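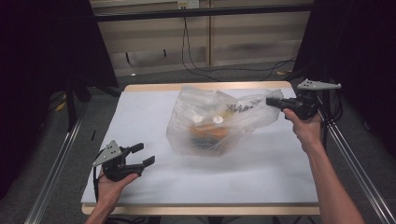
One gripper on the edge of a plastic bag, the other open and waiting, at the Peltemano work table.

Bag-handling bench back in use after a thorough going-over

8 March 2023

Regular readers will remember that the hand-held gripper bench at Peltemano had been giving its users a fair bit of grief over the winter, and we are very pleased to say that it is up and running again, with both grippers working and a good deal less muttering from the people who have to stand at it.

The bench is the one where a person takes a gripper in each hand and does an ordinary job with them, slowly and tidily, so that the arms in the Ilovari cell next door have something decent to learn from. Plastic bags are the main work at the moment, and they are awkward things to pick up! They crumple, they slide, and they hide their own edges. A jaw that closes even slightly crooked will let go of the film just as you think you have it, and that was the trouble. By the end of last month so many attempts were being thrown away that Encarnación Sepúlveda, who runs the recording sessions, asked for the whole bench to be stopped and gone through properly.

The job fell to Tane Rewi, and he began with the jaws. The right-hand gripper had 277 sessions on it without a change of pads, which he admits was his own doing (the spare set had been sitting in a drawer since August, behind the label printer). New pads went on both grippers, and he then spent most of an afternoon with a feeler gauge and a strip of thin film, closing each pair of jaws again and again until they met evenly from the tips to the root.

"I'd been nipping the screws up a little every time somebody complained, and of course that only made it worse," he told us. "You end up with one finger doing all the work and the other one just keeping it company. I should have taken it to bits at Christmas."

The cables came next. A lead on a hand-held tool gets bent in the same place all day long, and one of the old ones had begun to drop out whenever the user turned a wrist palm upwards. Both leads have been replaced with a softer type from Vasiliauskas, with a longer loop left near the hand, and the clips are now checked at the start of each day. Users are asked to let the cable fall towards the floor on their own side of the table and please not to wind it round the forearm, however tempting it is when you are reaching across.

The perforated side plates have been taken off, cleaned and put back with fresh screws. One of them had worked loose enough to rattle, and Encarnación had been hearing that rattle on the recordings for weeks — she had put it down to the ventilation, and had written two rather stern emails about the ventilation. Those have been withdrawn.

Last of all came the framework. The rails were checked for square and tightened, and the table top was levelled again after turning out to be low at one corner by the thickness of a beer mat, a beer mat being what somebody had used to put it right the time before. It has gone back to the canteen.

With everything together again, Tane and Encarnación ran 116 trial picks over two days, taking turns, with filled bags of various sizes and with the flat end of the bag as the place to grip. The results were good enough for recording to start again the next morning. The collection stood at 1352 usable recordings when the bench was stopped, and all of those are being kept, although the ones with the rattle will have the sound removed.

There is also a new checking routine, written up on one side of paper and kept with the grippers. It takes 17 minutes when done without chatting. Wipe the pads with a dry cloth, close each pair of jaws on the test film and pull, look over the lead from end to end, try the plate screws with finger and thumb, and sign the sheet. Pads are to be changed when the test film slips, whatever the session count says, and the spare set now lives in the Rumomance cabinet with the hex keys.

Anyone who would like a turn at the bench should speak to Encarnación first and allow half a morning for practice. Tane has asked us to add that the small driver with the green handle has gone missing during all this, and he would be very glad to have it back.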